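Grostcombe Tableware
@grostcombetable

I've been sorting out which plates to keep for the shared table and which to give away. Putting the whole lot in one thread so I can find it again later.

Background first. Over the years we ended up with four sets of plates from four places, none of them complete. Some were white, some had a blue line round the edge, and a few had been in the microwave too many times. They stacked badly. The pile leaned and the cupboard door wouldn't shut.

So in January I decided on one plain colour per kind of food and no patterns. Green things on mint, fruit on the big tray, the yellow plate for whatever is being served next, pink for anything that comes in its own bowl.

It sounds fussy written down. In use it means you can say "put it on the yellow" from across the room and it goes on the yellow.

I tried three layouts before settling. A ring of plates looked nice but the middle was dead space. One long line ran off the end of the table. Three plates across the back with the tray in front is the one that stayed.

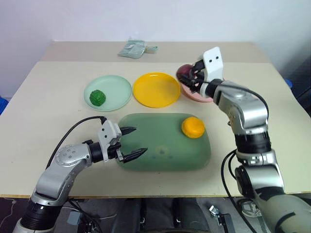
Mint, yellow, pink at the back, sage tray in front.

The tray is the piece I'd save in a fire. Rounded corners, flat, big enough for a loaf and a knife. I got it from Naidoo, the kitchen shop by the station at Kurkau, when they were clearing a shelf before stocktaking.

It has some faint darker marks towards the near side. I've gone over them with bicarb and with lemon. Still there. I have stopped minding.

The yellow plate stays empty until it's wanted. If it gets filled early, people start from it and then the next dish has nowhere to land. An empty plate on the table looks odd for a minute or two and then everyone forgets it.

Somebody asked whether the colours make the food look strange. Green on mint is fine. Orange on sage is better than fine. Purple-red on pink is a matter of taste. I like it and one person in this house does not.

Washing: warm water, soft sponge, ordinary liquid. I don't put the bright ones in the dishwasher. The yellow has a bit of shine to it and I'd like to keep that.

On size. The three round ones sit comfortably side by side with a gap between them. Before you buy plates, cut circles out of newspaper and put them on your table. I did this after buying, which is the wrong way round.

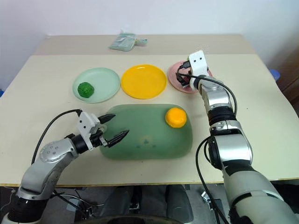

Same row, with the folded mint cloth or pouch on the table behind.

Two surfaces, one behind the other, works well for us. Anything that isn't food goes on the back one – cloths, the bottle opener, post that somebody has put down. The front stays for eating.

For cloths I stick to mint as well. I tried a dark grey set and every crumb showed. The pale ones go in with the towels and come out looking the same as before.

Replies to a few things from the last time I posted about this.

Where to get odd single plates: charity shops, the end of market day, and the Cila range if you can find it. Cila sells singles, so you aren't forced into a box of 12 when you need one pink.

Budget: I set 3000 aside for the whole kitchen, in our money, and 300 of that for things you eat off. The plates and tray came in under. The shelf to put them on did not.

Storage: tray upright at the side of the cupboard, rounds in one short stack, bowls separate. Don't nest bowls in with the plates. You always want the plate under the bowl and you always have to lift everything to get it.

Chips: none so far. If one goes I'll replace it with whatever is nearest in colour. A slightly different green won't bother me.

Colour fading: too early to say. The table gets sun until mid-morning, so if anything is going to fade it will be the end by the window. I'll look again at the end of summer.

The old sets are wrapped in newspaper in a box in the hall. If you're in Grostcombe and want mismatched white plates, send a message. The ones with the blue line have been promised already.

Next job is the drawer under the cupboard – too many peelers, one good one. I'll do that in a separate thread.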